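Friday, late, and the photo book is finally ordered

Pressed the button at last, with the offer still running, and I'm far too pleased with myself to go to bed.

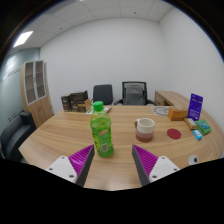

I've been putting this book together since the clocks were still on winter time and I had begun to think it would live on the laptop for ever. It's the Bistthorpe year, all of it, from the first muddy walk out to the sluice to the last evening on the front when the sky went that ridiculous apricot colour. Derus are doing 45% off their lay-flat books until midnight (code in the box before you pay, hardbacks only, postage not included) and I have never in my life got so much done against a deadline. What kept me up tonight was greens. I know from the calendar I did the year before last that bright greens are the ones that come back from the printer looking tired, and you couldn't ask for a better test than the bottle on the oval table, with its bright green screw cap, the paler green of the drink and then the leafy pattern on the label, all against that light wood grain. If a proof can keep those greens apart from one another, it can cope with the salt marsh in May. So I used it as my yardstick, and went through the marsh pages asking whether the reeds and the new grass were still as far apart as cap and drink. Mostly they were! Where they weren't, I pulled the saturation back a touch and lifted the shadows, and the whole page seemed to breathe again.

I should write down how the pages ended up, as I'm bound to forget and then wonder in a year's time what I was thinking. The cover is the sluice gate in fog. I went back and forth between that and the beach huts for weeks, and everyone I asked said huts, and I still chose the sluice. It's such a quiet picture. There's a lot of blank grey at the top where the title can sit without fighting anything, and the title is just Bistthorpe, small, in white, set a bit low. The huts have a double page to themselves near the middle, so they can't complain.

Lay-flat really is the way to do it if you have any wide pictures at all. My old books had that deep gutter down the middle and I lost a whole church tower in one of them, swallowed, nothing left but a bit of weathercock. With these the spread opens right out like a board and a picture can run straight over the fold. I went wide on the estuary, on the huts, on the row of boats laid up behind the Flindell yard, and on the apricot sky. I could have gone wide on everything, and for one giddy evening I did, and it was exhausting to look at! Like being shouted at by a landscape. It needed small pictures on white in between, and once I'd put those in, the big ones got their grandness back.

Paper took ages. Derus send out a little swatch fan if you ask, and mine has been on the arm of the sofa so long that it has a tea ring on it. There's a gloss, a silk, and a heavy matt they call Grasso, which I stroked so often that the corner has gone soft. I love Grasso. It has a tiny tooth to it, like good drawing paper, and the fog pictures sink into it in a way that makes you want to whisper. The trouble is that the blacks aren't as deep and the apricot sky goes a shade more like tinned salmon. Silk would have been the sensible choice. I held both up by the kitchen window at breakfast, again at dusk, again under the lamp, and each time my hand went back to Grasso, so Grasso it is, and I've warmed up the sky pages by a hair to make up for it. Fingers crossed. It's my book and it can be a bit soft if it wants.

Things to remember about the software, for next time:

It saves when you change page, not when you change a picture. I lost the whole of the harbour section that way in March and said some words.

The yellow triangle means the picture is too small for the space you've given it. It comes up rather late in the day, so look for it before falling in love with a layout. The heron set it off and I had to shrink him to postcard size, and he looks far better for it, standing there in the middle of all that white like something in a museum drawer.

Leave more room at the edges than it asks for. The dotted line shows the trim, and it's an optimistic sort of line. I moved every caption in by a thumb's width.

Turn the automatic "enhance" off before uploading anything. It's on by default and it made the fog picture look like a sunny day with a dirty window.

The preview is brighter than paper ever will be. I turned the screen down to halfway and did the final look-through like that, in the evening, with the big light off, and I'm sure it was the most useful thing I did all week.

Captions! I had such plans for captions. In the first version every page had a paragraph, tides and bird names and what we had for lunch, and when I read it through it was like having somebody talk all the way through a film. I cut and cut. Now it's mostly just the month, and here and there a line in small grey type. "Wind got up after this." "Chips." I'm fonder of "Chips" than of anything else I've written this year. The lunch details have gone into the back as a single page of tiny print, because I couldn't bear to throw them out, and anyone who wants to know about the crab sandwiches can go and find them there.

The order of things gave me trouble as well. By date seemed obvious, but the weather wouldn't play along and I had page upon page of brown before anything cheerful happened. In the end I kept the seasons in order and shuffled freely inside them. Is that cheating? I don't think it is. A wet week in autumn feels the same from either end. And it let me put the two gate pictures opposite each other, one shut with frost on the top bar and one open with cow parsley all round it, and that pair is my favourite thing in the whole book. I hadn't noticed I'd stood in the same spot both times. There they were, months apart in the folder, the same leaning post in both, and I made a noise out loud.

What got left out: all the sunsets bar one. The windmill, which I have taken from every side and never once well. The night ones from the pier, lovely to remember and dreadful to look at, all smear and orange. The whole of that grey Sunday at Flindell, apart from the boats. And the seal, who is a dot. I zoomed in on that seal until it was eight squares of brown and I still nearly put it in.

I did think hard about doing some of these for the wall too, as there's a gap at the top of the stairs crying out for the estuary. But the code was for books only and I've promised myself to see this one printed before I spend another penny. A book is a friendlier thing anyway, you can take it to somebody's house and sit with it on your knees, and you can put it away when you're tired of it and be surprised all over again at Christmas. The stairs can wait.

The ordering itself was nearly a disaster. I'd left myself what I thought was an age and then the upload went at the speed of a cold slug. It took over three hours! I had supper in front of it. I had pudding in front of it. I did the washing-up with the door propped open so that I could see the little bar creep along, and at one point it stopped altogether on the huts (of course, getting their own back) and I stood there holding a wet colander and not daring to touch anything. Then off it went again. The code didn't work the first time either, and my heart fell through the floor, but I'd put a space at the end. Took the space out, the price dropped like a stone, and I whooped.

Two copies, one for here and one to give away. I was tempted by the linen slipcase and looked at it for far longer than was good for me, in the dark blue, with the title stamped on the front. Maybe another year. Delivery is up to 14 days, they say, and I shall be at the window from the first morning like a dog waiting for the post.

Already thinking about the next one, naturally. I'd like to try a small square book, just the marsh, all in black and white, no words at all, perhaps not even the months. Grasso paper again if the fog comes out as I hope. I've started a folder for it and dragged the reeds in, and the leaning post, and after a bit of a struggle with myself, the seal.

Must remember to back everything up tomorrow, both to the drive in the drawer and to the other one, and to wipe the tea off the swatch fan -- it has to go back, they ask for them back, I've only just seen the label. Bed now. Kettle for the bottle first, my feet are like ice.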